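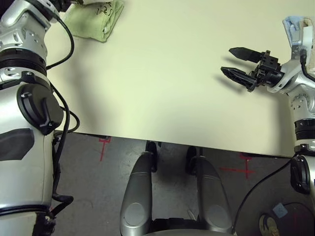

The desk is back – and it's smaller than you remember

Spare bedroom, end of a hallway, corner of the den. For years the home desk was wherever the junk mail piled up. Now people in Fulgate are spending real money on it, and the shops have noticed.

Daza, the furniture place on the old canal road, carried 3 desks two years ago. It carries 16 now. The best seller is the plainest thing in the store. No drawers, no shelf, no hutch. $99 and you carry it home yourself.

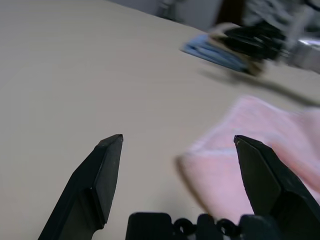 Drawers, it seems, are the big fight. Older buyers want them. Younger ones say a drawer is where chargers go to die, and teh sales staff have quit arguing. Pladano, across town, sells a clip-on tray for people stuck in the middle. Ugly thing. Sold out in July.

Color matters too. Dark wood is out, at least here. It shows dust by lunchtime and makes a small room feel like a lawyer's office. Pale tops are moving – cream, sand, anything close to oatmeal. Coffee rings are the price you pay.

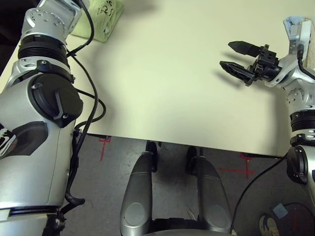 A pale top, with gray carpet beyond the front edge.

Then there's height. Most kitchen tables are too tall for typing and most shoulders know it by 4 p.m. The Drulel repair shop will cut down table legs for $50, same day if you get in early. Busy since spring. They also glue felt on the feet, wich saves the floor.

Secondhand is worth a look before any of this. Church sales, office closings, the curb at the end of the school year. Bring a tape measure. Measure the door first, then the desk, then the door again.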